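# Lomeck chores: notes and data card

Last updated May 3, 2019. Maintained by Solange MacDonald.

Lomeck is a small collection of household chores filmed from head height while people do them. We use it to answer one question: which of these jobs could a machine take over now, and which ones are still a long way off? This file covers what's in the folders, how the labels work, and what we think so far. Our views will change, so check the date before quoting them.

## What's in it

There are 40 sessions. Each session is one person doing one chore from start to finish, with no script. The chores come from a list we drew up with Riltwood, who run serviced apartments and know which jobs take up staff time.

- `laundry/` — sorting, hanging, folding, pairing socks
- `kitchen/` — loading a dishwasher, wiping counters, putting groceries away
- `floors/` — picking things up before vacuuming
- `closet/` — putting clothes on hangers and onto a rail

The twelve `closet` sessions are the ones people ask for most. They're also the ones where our two test arms do worst.

## Why closets are hard

A dishwasher rack is stiff and stays where it is. A shirt doesn't. Each time it's picked up it hangs in a new way, and the collar can end up anywhere. The hanger then has to go inside the neck without snagging, and most of that happens where a camera can't see it.

People also work with both hands doing different jobs. One holds the cloth bunched up and keeps it from sliding. The other turns the hanger, often in a space so narrow that the elbows have nowhere to go.

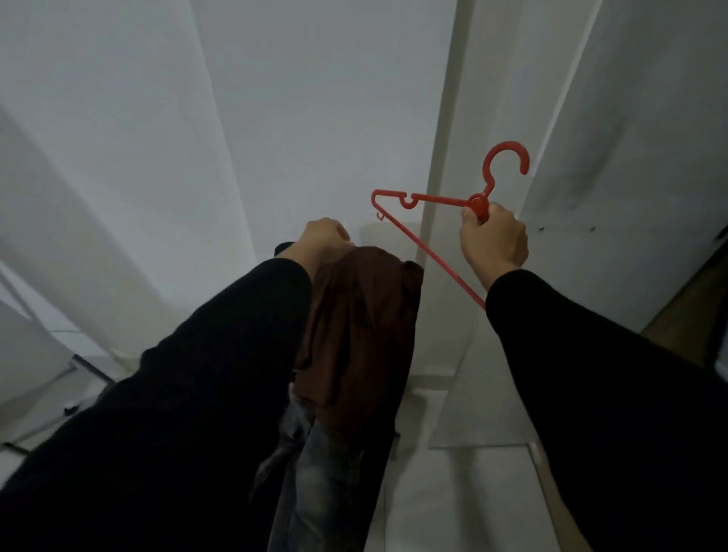
*`closet/` sample frame. Brown garment in the left hand, red plastic hanger in the right.*

Note the small hook at the tip of the hanger bar and the notch for straps. Parts like these are handy for people and bad news for a gripper, which tends to catch cloth on them and keep pulling. In April we ran the Gauthier arm on hangers with plain bars and then on hangers with notches. It got a T-shirt onto the plain kind in almost 8 tries out of 12. On the notched kind it managed two, and one of those shirts was inside out.

White closets cause trouble too. With white walls and flat light, depth estimates drift, and the planner may place a panel closer than it is. Turning up the lights didn't help. Sticking markers on the walls did, but we don't count runs with markers, as no home has them.

## Where things stand

| Chore | Can a machine do it? |
|---|---|
| Wiping a clear counter | Yes, slowly |
| Loading plates | Mostly |
| Loading mixed cutlery | Sometimes |
| Folding towels | Yes, if they start out flat |
| Hanging a shirt | Rarely |
| Hanging jeans by the waistband | Not yet |
| Pairing dark socks | Not yet |

"Yes" means the job was finished without a person stepping in. It says nothing about speed. Our best towel run took seven minutes for one towel.

## Labels

Every session has a text file with start and end times for each step. Steps are named by what the hand is doing: `grasp`, `lift`, `insert`, `turn`, `release`. Left and right hands are labeled separately — this was a lot of extra work, and we'd do it again.

If the labeler couldn't tell what a garment was, it's marked `garment_other`. Please don't guess and relabel these.

## Known problems

- Sleeves and forearms often block the hanger during `insert`.
- Dark cloth next to dark sleeves is hard to outline. Expect ragged masks.
- Right-handed people are overrepresented.
- Clock drift in a few `kitchen` files. Panavico is writing a fix for the logger.

## Use

Research and teaching only. Don't try to identify the people or the homes. If you find a face or an address that we missed, write to Solange with the session name and we'll pull the file.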